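The White Table – Gallery
Colora craft room, July 2026

Welcome to the gallery for the white table! If you've followed the Colora room for a while, you know we have talked about this tabletop more than any sane group of people should. We wanted a pale, plain surface where you can see every bead, pin and paper scrap you put down, and we got one. I love it. I loved it the first morning and I love it now that it has its share of smudges.

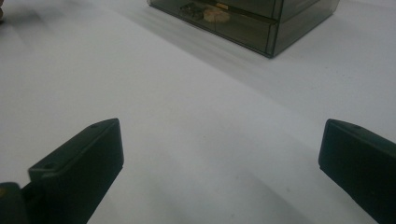

Plain white does wonders for sorting. Dark buttons jump right out at you, and so do gold pins and little snips of red thread. Clear beads are the one headache, so for those we lay down a sheet of blue paper first and pick them off that.

It also throws light back up at your hands, and anyone who has tried to thread a fine needle on a dark oak table in the late afternoon will know what a treat that is. Ngaio Ormsby did a whole evening of seed beads at it and only got up for tea.

A note on cleaning, as three of you wrote in to ask. Warm water, one drop of dish soap, a soft cloth, then a dry cloth right behind it. Gray streaks are usually just soap that didn't get wiped off. Please don't bring scouring pads near it – I will notice!

Gromunley members who come over on the bus: the room is open until 7 on Thursdays, and the sorting table is first come, first served. Bring a lap cushion if you're on the short side. The chairs are a little low and we haven't solved that yet.

Next, the divided box. I'm a huge fan of see-through storage with compartments, and smoke gray is my favorite kind, because it hides a bit of the muddle and still lets you find what you came for. 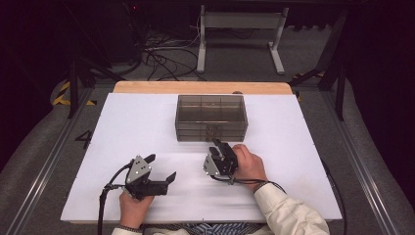
Long dividers are great for anything thin, like pencils, crochet hooks or strips of card. The short cells are where the small stuff goes, and my rule is one kind of thing per cell, even if that leaves a cell half empty. Mixed cells turn into junk drawers within a week (ask me about the Sobczak button tin sometime, all 2,118 buttons of it, sorted once and then tipped back together by a toddler).

Keep an open box toward the back of the board, with the middle clear for your hands. I used to park mine right in front of me and I knocked it with my sleeve every single time. Farther back is so much better, and you still don't have to stand up to reach it.

Labels: small, on the outside, low down. A label on a rim peels off as soon as people start reaching in and out.

More pictures are coming in September, when the paper and ribbon shelves get their turn. If you have spare dividers at home, any size, please drop them in the basket by the door!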